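3. How people wear out their T-shirts

I came to this project thinking I knew how a T-shirt dies. You wash it too many times, it gets thin, a hole shows up, done. Then I spent a winter reading wear diaries and I had to throw most of that away (including a pretty chart I was very fond of).

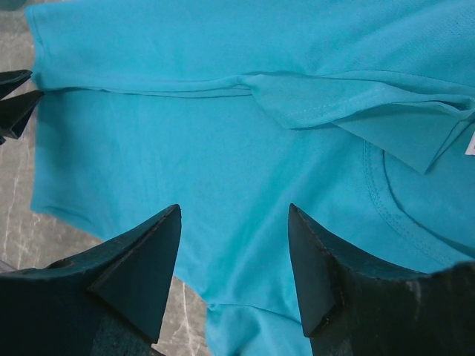 Figure 2. A cotton T-shirt, partly folded. The stitching along the hem shows as a row of lighter dashes.

The diaries came from 40 households in Driltbridge, and each one kept notes for 9 months. I asked people to write down when a shirt was worn, when it was washed, and when they stopped liking it. That last column was Ourania Theodorakopoulos's idea and I fought her on it, I thought it was way too fuzzy to code. She was right and I've told her so!

What came back was that shirts get demoted long before they fall apart. A shirt starts out as something you'd wear to dinner, then it's for errands, then for painting the fence, then for sleeping in. One woman called this "sending it downstairs," and I've used her phrase in my coding sheet ever since. I ended up with five levels, from "out" to "rag," and two of us coded every entry separately. We mostly disagreed about gym shirts, which people seem to treat as their own little kingdom (see the notes to Table 4).

Washing did matter, just less directly than I'd guessed. People blamed the wash for twisted side seams and for necks that had gone wavy, and those complaints came up far more often than holes did. Color came up a lot too, mostly with black shirts. Hardly any entry mentioned the fabric getting thin, and the ones that did were usually fond of it. Soft old cotton has fans.

I should say something about February, when entries dropped off badly. Some folks told me they'd been living in sweaters and forgot there was a T-shirt under there. I kept those weeks in the data and marked them as low confidence, following the approach Nevo and Uysal used in their sock study. Wuta would have cut them, and I can see the case for it, but then the winter demotions vanish and those are some of my favorite entries.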